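Velthorpe Robotics Laboratory
Course handout 4: Teaching by demonstration
Prepared by Siv Ekström. Revised Jun 20, 2021

Scope

This handout covers the two ways of recording a demonstration used in the practical: hand guiding, in which the operator moves the arm directly, and remote control, in which the operator moves a leader arm and the follower copies it. Both produce the same kind of file. Each file holds joint angles, gripper opening and wrist camera images on one clock.

Hand guiding

Set the arm to gravity compensation before touching it. Hold it above the wrist joint, with fingers clear of the camera. Forces at the tool are felt directly, so light contact is easier to judge. The drawback is that the operator's hand loads the joints, and the recorded motor currents are of no use for training. Discard the current channel.

Remote control

The Zirnaso leader arm has the same joint layout as the follower, at a smaller scale. Align the two before engaging the link; a mismatch at start-up produces a jump. There is no force feedback. Operators new to the system tend to close the gripper too far on soft items, and this shows in the record as a flat stretch in the gripper channel while the motor current climbs.

Soft items

Bags and pouches change shape when pressed, so the starting pose does not fix the grasp. Zips are the usual difficulty. The pull is small and may lie against a fold, and it has to be found with the wrist camera at close range.
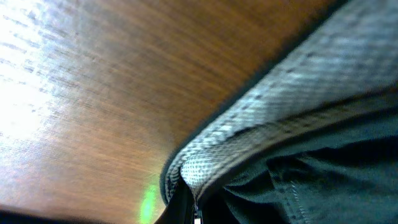 Approach slowly over the last part of the path and pause before closing the fingers. The pause gives the segmentation script a clear boundary between reaching and grasping. Glare from a polished surface can upset the exposure – turn the lamp, not the arm, and start the recording again.

Recording settings

Episode limit: 1000 time steps
Pause before grasp: 800 ms
Gripper force limit: setting 4
Disc space per session: 280 GB

Before the next practical

Read the Berisha notes on time alignment. Each pair should bring one soft item with a zip. Completed logs go in the Bolby folder, with failed attempts kept and marked as such.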